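Coller Shell Care Kit: Set-Up Guide
Section 7. Cleaning and setting out a spiral shell

Welcome back! If you have worked through the section on flat shells, you will find this one a little slower going, so put the kettle on and spread an old towel over the table before you begin.

1. Fill the Brasar tray with lukewarm water, to the lower line.
2. Lower the shell in with the opening facing up, and let it fill on its own.
3. Leave it for 50 minutes. Longer does no harm to a sturdy shell.
4. Take the soft brush and work from the tip down, following each turn of the spiral all the way around before you move to the next.

Note: The knobby shoulders hold on to sand more stubbornly than you would think, and so do the fine lines that run around the shell. Short strokes, please, and a light hand. 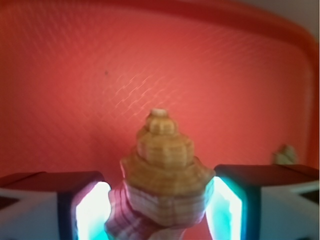 5. Rinse under a gentle tap, tipping the shell a few times until the water runs clear.
6. Stand it on the drying rack, opening down, for some 11 hours. Overnight is easiest.

Caution: Never use bleach or vinegar on a shell with pink or purple in it. Those soft colors are the first to go, and we have no way of bringing them back for you (we do get asked, every summer!).

7. Once the shell is dry, press a ring of Maeng putty into the display cup and settle the narrow lower end into it, so that the pointed spire is uppermost. Turn it until you like the side that faces the room.

Note: Handle the shell by its lower body, just beneath the widest turn. The small tip chips easily, especially on older shells.

Keep the finished piece out of direct sun. Spare putty and brushes are listed at the back of this guide.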